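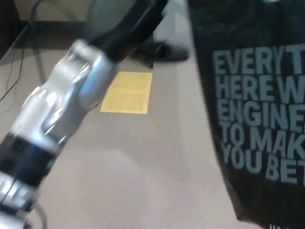
My grandmother always said you could tell a good town by how its bread smelled at five in the morning, one Flollport reader wrote to us after our winter piece on village bakeries, and she wanted to know why we had never come to hers. So in February I packed a bag and took the slow bus down the coast, and I'm so glad I did.

Flollport has had a public oven since 1747. It sits at the bottom of the hill, a squat brick thing with a chimney that leans a little toward the harbor, and for most of its life families carried their dough down to it under damp cloths and carried the loaves back up again. There are 3000 people in town now and nearly all of them have an ovens of their own at home, but on Saturdays the fire still gets lit, and the line still forms along the wall where it's warm.

I had pictured something a bit solemn, I suppose, a heritage sort of morning with a plaque. What I got was a crowd of people in slippers and winter coats arguing about salt. The local loaf is round and dark and heavier than you expect, made with rye and a spoonful of molasses, and every household marks its own with a pattern cut into the top so the right loaf goes home to the right kitchen. Some of the patterns are very old. Some are plainly the work of a seven-year-old with a butter knife, and those come out of the oven looking wonderful too.

The oven holds 30 loaves at a time, and the first batch goes in long before sunrise. If you want a spot in it you have to be on the list at Lombardi, the grocery across the square, by Thursday night. Visitors can put their names down as well – I did, and then spent a nervous evening at the Kavis guesthouse trying to keep my dough from creeping out of a borrowed bowl and onto the radiator.

My loaf came out lopsided, with a crust you could have knocked on a door with. I ate half of it on the harbor wall with butter from Lombardi and a paper cup of coffee, and a woman I had never met leaned over and told me, very kindly, that I should have let it rest another hour. She was right. I wrapped the other half in a dish towel and it was still good three days later, toasted, with an egg on top.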